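Home Our Story Programs Calendar Families Join

About the Kedlow Robotics Club

6 min read

Welcome, and thank you for stopping by! If you've found this page, you're probably a parent wondering what your child has been talking about at dinner, or a student wondering whether you have to be good at math to come (you don't), or maybe a neighbor who has seen our sign on Grimshaw Street and been curious about the lights on upstairs. Whoever you are, we're glad you're here, and we'd like to tell you a little about who we are and how we spend our time.

How we got started

Kedlow began with one teacher, one folding table and a box of motors that had been pulled out of old printers. Amerley Dramani was teaching eighth-grade science at the time, and a few of her students kept staying after the bell to ask how the school's vending machine knew which coin was which. She didn't know either, so they wrote to the company that serviced it, and a very patient technician came and opened it up for them. They talked about it for weeks! By the next August she had permission to use the art room after hours, and a club was born.

We stayed in that art room for 2 school years, sharing the sinks with the watercolor class and the shelves with more papier-mâché than we care to remember. When the school needed the room back we moved into our present home, the upper floor of the old Ralton feed store, which has wide windows, uneven floorboards and the best natural light any of us have ever worked in. The floorboards matter more than you would think. A wheeled robot that drives perfectly straight in one corner will wander off to the left in another, and every new student has to learn this for themselves, usually with some loud complaining.

Today we are a registered nonprofit club for students in grades six through twelve. We run all through the school year and for a good part of the summer, and we have 364 students and former students on our mailing list, a number that still makes Amerley shake her head.

What we do

People often picture robot battles when they hear the words "robotics club," and we have nothing against those, but our own students have gone in a different direction. For the past few seasons our heart has been with robots that pick things up. It sounds so simple! A three-year-old can do it. Yet picking up an ordinary object, one that somebody uses every day, and putting it down again where you meant to is one of the hardest jobs you can hand to a machine, and the students find that out within the first hour.

So a lot of our time goes into grippers. The beginners start with cardboard fingers and string, move on to parts cut on the little laser cutter, and finish the fall term with something that can lift a tennis ball. The older students work with hand-held grippers, which they operate themselves on real household clutter. The idea is that a person does the grasping first, over and over, with a camera riding along on the tool, and those recordings are then used to teach a robot arm how the same job might be done. We call this the Drirngate project, after the lane behind the building where the first group used to eat their sandwiches and argue about it.

What makes a good task? The students have strong opinions. Early on they used wooden blocks, all the same size, on a clean white table, and everything went beautifully until somebody swapped in a hairbrush. After that, the rule became that we practice on real desks and real shelves, in whatever state we find them, with soft things next to hard things and small things next to tall ones. Thin, smooth objects are the ones they grumble over most, and anything that has to come out of a box is worth extra bragging rights, because the walls get in the way of your fingers. 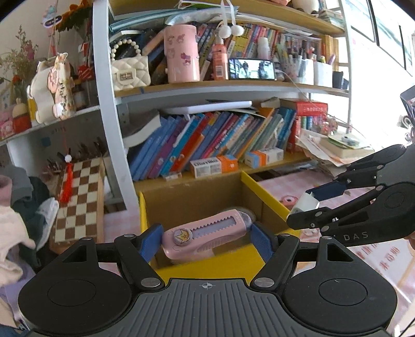
The rule has had a nice side effect, too, in that students who never thought of themselves as "robot people" have turned out to be some of our best task designers. They know what a lived-in room is like. They think to ask whether the gripper can get past the pens to reach the eraser, or what should happen when the thing you want is lying partly under something else. One of our ninth graders keeps a notebook of nothing but awkward objects, and we have borrowed from it more times than we can say.

The older group has now logged 3,199 practice grasps in the project notebook, the failed ones included. We are fussy about that. A drop gets written down the same as a clean lift, and beside it goes a sentence about what the student thinks went wrong. Some of those sentences are very short and some run over onto the back of the page, and when a new student joins the project the first thing we ask them to do is sit down and read a stack of them.

How an afternoon goes

We open the doors right after school lets out. There's a snack (please tell us about allergies on the sign-up form), and then everyone gathers at the long table and says what they plan to work on. This can take a while. We let it take a while. Some students come in with a drawing and a parts list and some come in with "I want to make the thumb less floppy," and both are fine plans for an afternoon.

After that it's work time, and the room gets noisy. Students work in small groups, never more than 7, with a mentor close by. Our mentors are retired machinists, college students, a dental technician and a couple of parents who came to pick somebody up one evening and never really left. They are asked to keep their hands in their pockets as much as they can stand to. If a screw is going in crooked, the student will notice, and taking it out again is a fine way to learn about screws.

The last part of the day is for cleaning up and for what we call "show the table," when anyone who wants to can show the rest of us what they did. It doesn't have to work. We've clapped for plenty of things that didn't.

Competitions

We do go to a few! Our teams enter the regional grasping challenge each spring, and there's a friendly meet with two neighboring clubs before the winter break. Any student who has been coming regularly can be on a team, and we don't hold tryouts. We have brought home ribbons some years and, other years, a very good story about a battery left on the kitchen counter. The van rides are a big part of it, as any of the students will tell you, and so is the diner on the way back.

What we ask of families

Not a great deal. Tuition is on a sliding scale, and no student has ever been turned away because of cost. If you can bring a snack once a term, wonderful. If you have a drawer of odds and ends you were meaning to clear out, please think of us before you throw it away! Kitchen tongs, empty boxes, tape in any color, desk organizers, old stuffed toys and bottles with lids are all welcome. We ask only that things be clean, and that anything with a blade be handed directly to a mentor and not dropped in the donation bin.

Students need closed-toe shoes, and long hair should be tied back around the machines. Safety glasses are provided in every size we could find.

Coming to visit

The easiest way to get to know us is to come up the stairs and have a look. Visitors are welcome on any afternoon that we're open, and you don't need to call ahead, although if you're bringing a scout troop we would be thankful for a little warning. Somebody will hand you a gripper and ask you to pick something up with it, and there will be students watching closely to see how you do it, so be prepared for a few questions.

New students can start at the beginning of any term. If there's a waiting list for the group you want, Amerley will call you herself and talk through the other choices, and those calls do tend to run long, so put the kettle on first.

Page last updated 04/02/2024

Contact us | Copyright Kedlow Robotics Club, all rights reserved | Back to top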